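Setine open house: a lot of countertop, not many prices

I went to the Setine open house on a Monday, which was probably my first mistake. The flyer promised a working showroom, a look behind the scenes at the cutting floor and "2,000 surfaces under one roof." I have been shopping for a kitchen counter since February and I have started to distrust any number printed on a flyer.

The cutting floor came first. We stood behind a yellow line and watched a man guide a slab onto a table, and then the guide talked over the noise for so long that I missed most of it. She said the shop had been making tops for 37 years. Somebody asked how many slabs crack on the way to a customer. She said "very few" and moved us along. I would have liked a figure, given how freely the other ones were handed out.

After that came the showroom, laid out as a string of small kitchens, each with its own wallpaper and its own mood. The wallpaper does a lot of work in these places. Put a gray top against a cream paper with scrolls in orange and gold and a bit of soft blue, and your eye goes looking for the warm color in the counter. Take the same top home to a white wall and I'm not sure you get the same counter.

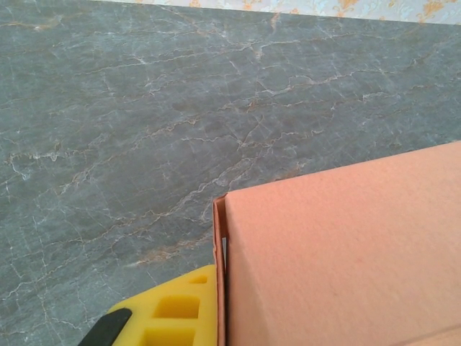
Page last changed: Monday, 9:40 a.m.

The gray marble pattern was the one I kept going back to, so I'll be fair to it. It's a cool slate color, a touch blue, with hairline white veins that fork all over the place and some tan and orange running along with them. One orange-brown streak goes right across the middle, behind the pink cardboard box. I liked that streak. I also wondered how long I would like it, and whether I'd spend ten years trying to wipe it up.

There is a busy patch of veins toward the back and a much calmer stretch at the front left, so a small sample chip will tell you very little. The chip I was given, labeled Pronetti 207, had two white lines on it and no orange at all. When I asked whether I could pick which part of the pattern lands by the sink, the answer was "we can usually work with you." I wrote that down word for word.

Prices were the weak spot. The cards gave a product name and a finish, and for anything more you had to book a visit. There was a voucher for 500 dollars off, good only on a full kitchen and only through Makris, the firm that does their fitting. I asked if I could use my own installer. I could, but then the voucher goes away and so, as far as I could tell, does part of the warranty.

Coffee was free and decent. Parking is behind the building, and the sign for it faces the wrong way if you come from the highway. Go early – by eleven the aisles were tight and you couldn't stand back far enough to judge anything. I took the chip home and it's on my windowsill now. I haven't booked the visit.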